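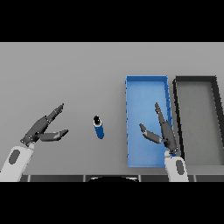

Most of the time lost on a two-handed sorting cell is lost after the hardware arrives, according to Janka Vávra, and a team that can run its control code against a simulated bench beforehand gets a good part of that time back.

March
By Trinidad Maldonado

WAKMONT – Ister today released version 2 of Clitus, its simulation package for developers of two-handed tabletop robots. The release adds a set of sorting tasks, a revised contact model for multi-part fingers, and a batch mode that runs without a display. Existing license holders can download the update from their account page.

Clitus runs a simulated robot at a flat table and exposes the same command interface that the customer's controller will use on the physical machine. Joint targets go in; joint positions, contact forces, and a rendered view come out. The package is sold to integrators, university labs, and in-house automation groups that need to check grasping and placing routines before committing to a cell layout.

The sorting tasks use a plain gray table, two open rectangular trays, one blue and one dark gray, and a small cylinder. In the basic task the controller must locate the cylinder, pick it up with whichever hand is closer, and release it inside the tray named in the task file. The handover variant requires the part to pass from one hand to the other before release. Cylinder position, tilt, and color are set in the task file or drawn from a seeded random range, so that a failed run can be repeated exactly.

The library now holds 81 task files, including 12 for sorting. Each is a text file that can be copied and edited. Tray position, wall height, and surface friction are open to the user, as are the starting poses of both arms. Starting poses with the fingers already over a tray are allowed, and the checker reports any pose in which a finger intersects a wall.

The contact model was the largest single piece of work in this release. In the previous version each finger was treated as one rigid body, which gave acceptable results for flat-sided parts and poor results for round ones. Version 2 computes contact separately for each segment and for the fingertip. Cylinders that used to slide out of a correct grasp are now held if the closing force is high enough, and are dropped if it is too low. Users who tuned their controllers around the old behavior should expect to lower their grip settings.

"We compared the new model against logged grasps from our own bench and adjusted it until slip began at the same closing force," said Bohumila Hubáček, who led development of the contact model. "There is still a difference with very soft parts. Those are outside the supported range and the manual says so."

Rendering has been kept simple. Lighting is even and the table has no texture by default. Customers training vision systems can load their own surface images and add light sources – both options slow the batch mode, and the effect on run time is listed in the release notes. Camera height and angle are set per task. Several views can be recorded in a single run.

Batch mode starts from the command line and writes one results file per task. The file lists the outcome, the time to first contact, the peak force at each fingertip, and the reason for failure where there is one. A separate tool merges results from several machines into a single table.

Clitus does not model cables, air lines, or conveyor motion. Parts with moving lids and parts that contain liquid are also unsupported. Ister does not recommend using simulated results as the only basis for a safety assessment, and the license terms exclude that use.

A single-seat license costs $3700 and includes updates for 12 months. Academic pricing is available on request. Holders of a current license receive version 2 at no charge, and task files written for the earlier version load without changes, apart from those that set finger friction directly. A conversion script for these is included in the installer.

Training and on-site setup are handled by Kováčik, which has supplied Ister customers since the first version. Its introductory course covers installation, task editing, and connection to an external controller. Course dates are sent with the license confirmation.

Questions about licensing should be addressed to Shireen Xaba in the Ister sales office. Technical questions, including requests for the contact model notes, go to Jozefína Sokol in product support.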